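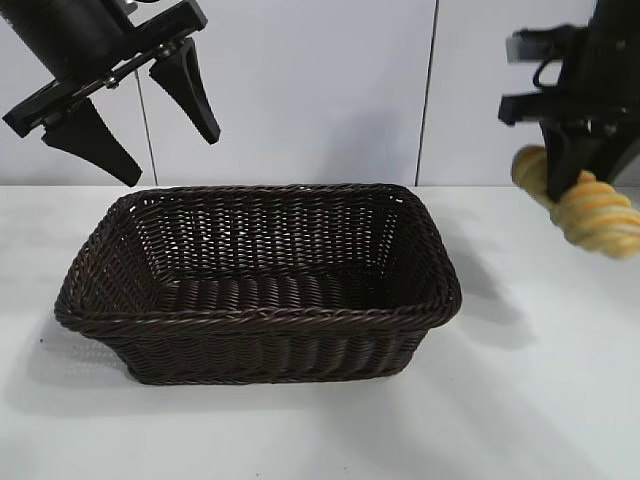 Druner Gripper Fingers, tapered, black – set of 2

Sold per arm. Order two sets for a bimanual cell.

Same fingers used in the Barcombe handover study, so if your trying to reproduce those numbers start with these. Wedge profile, narrow tip. Gets down past a basket rim without the wrist following it in.

From the study:
Task – bread-shaped items into a woven basket, two arms, one policy
Demonstrations – 1,262 teleoperated
Test trials – 142
Success, both arms – 80 percent

Most misses were at the rim. Item touches the braid, rolls, drops outside. Policy was trained on the Gemanness action-chunk method, code not included with this product. Longer chunks did worse near the basket, shorter ones made the arms hesitate. Full table in the Odukoya report, updated February.

In the box: 2 fingers, screws, alignment card. Mounting plate sold seperately.

Fits Druner wrist only. Not food safe. Do not run without the soft limits set – tips will mark a white tabletop.

Back in stock 04/01/2022. Lab orders ship first. Returns OK if unmounted.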